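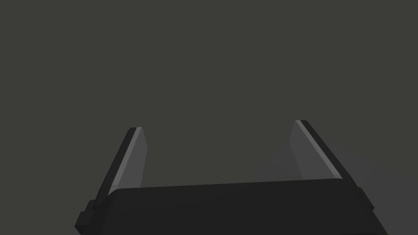 Fig. 5. Open gripper, plain background.

Section 5. Setting the Room Humidity Control

The Ponix control does one job. It turns your dehumidifier on when the air is too damp and off when it is dry enough. The carton claims that it also "learns your home." It keeps a record of the last 18 hours and moves its start point a little. Whether you call that learning is up to you. Steps 1 to 9 below work the same with the feature on or off, and we suggest leaving it off for the first two weeks.

This section was rewritten by Şükran Yalçınkaya for Hiltell and replaces the sheet packed with the Turadero and Villa models. If your sheet tells you to set the target to 35 percent, throw it away. Very few basements will ever get to 35 percent, and your electric bill will show that you tried.

Before you start

You need the control, the dehumidifier, a grounded outlet, and a second humidity gauge. The second gauge is not in the carton. Buy a cheap one anyway. Any sensor can be off by a few points, ours included, and a single reading tells you very little.

Check that your dehumidifier has a knob or a mechanical switch. Many newer units have a soft-touch button and stay off after the power has been cut and restored. The control cannot run those. To find out, turn the unit on, pull the plug, wait five minutes, and plug it back in. If it doesn't start again without help, stop here and return the control.

CAUTION: Do not use an extension cord or a power strip between the outlet and the control. Do not plug in a heater of any kind, even a small one.

Placing the control

1. Pick an inside wall, at chest height, away from windows, dryer vents and the stairs. Outside walls are often cooler than the room and will make the reading too high.

2. Keep the control well out of the air coming from the dehumidifier. If dry air blows across the sensor, the unit will shut down early and the far corner will stay damp. Most of the complaints we get about "weak" dehumidifiers come down to this.

3. Hang the control on the two screws supplied. The adhesive pad also supplied is fine for painted drywall. We would not trust it on block or brick.

4. Leave the control in place overnight before you change any settings. The first readings after unpacking are close to worthless.

Setting the target

5. Set the dehumidifier's own dial to its driest position, or to "continuous" if it has one. Two controls fighting each other will give you neither number.

6. Hold SET until the display blinks. Press the up or down arrow until it shows 50. Let go and wait for the blinking to stop.

Note: On Turadero controls the display goes back to the room reading after a few seconds. On Villa controls it stays on the target until you press SET again. People with a Villa often believe that the room has reached 50 percent on the first day. It hasn't.

7. Press MODE to choose the gap between on and off. The choices are 2, 4 and 6. Use 4. The smallest gap looks better on paper, but it makes the compressor start far too often, and compressors wear out from starting.

8. Put the second gauge beside the control and leave it there for a full day. If the two differ by 5 points or less, leave them alone. If they differ by more, go to "Checking a reading you don't believe."

9. Empty the bucket, or check that the drain hose runs downhill the whole way. A hose that rises over a sill and comes down again may drain for a while and then quit.

Checking a reading you don't believe

Put half a cup of table salt in a bottle cap or small dish and add just enough water to make a thick paste. The salt should be wet but not floating. Seal the dish and your second gauge together in a clear food bag and leave them at room temperature for at least eight hours. Read the gauge through the bag. It should say 75 percent. Write down the difference and add or subtract it from then on.

Now compare the corrected gauge to the control. If the control is still more than 5 points off, use the offset setting: hold MODE and the down arrow together, then enter the correction.

Do not put the control itself in the bag. Do not breathe on the sensor to "test" it either. That proves the sensor can tell wet from dry, and you knew that already.

The learning feature

To turn it on, hold MODE until LRN appears. To turn it off, do the same again. The sales material says that it saves energy. In our own test basement we saw a small drop in running time, and also a cooler week outdoors, so we make no promise. If you do turn it on, read your electric meter before and after and judge for yourself.

Turn the feature off in May or whenever you start opening windows. It doesn't know that a window is open and will treat a rainy afternoon as a change in the house.

Error codes

E2: The sensor is reading outside its range. Let the control come to room temperature. If the code stays for a day, the sensor has failed and resetting won't fix it.

E4: The dehumidifier has been running for 18 hours without reaching the target. This is usually not a fault in the control. Look for an open crawl space door, a full bucket, a dirty filter, or a room too large for the unit.

E7: Settings lost after a power cut. Repeat steps 6 and 7.

Any other code: unplug, wait, plug back in. If it returns, write it down before you call and quote part number 641, printed on the back plate.

What this control will not do

It will not dry a wall that is taking in water from outside. If you find white crust on the block or a puddle after rain, look at the gutters and the slope of the yard first. It also won't remove a musty smell from carpet that has already been soaked. Products that say they can are sold in the same aisle.

Section revised 5 January 2014. Go on to Section 6, Cleaning the Filter.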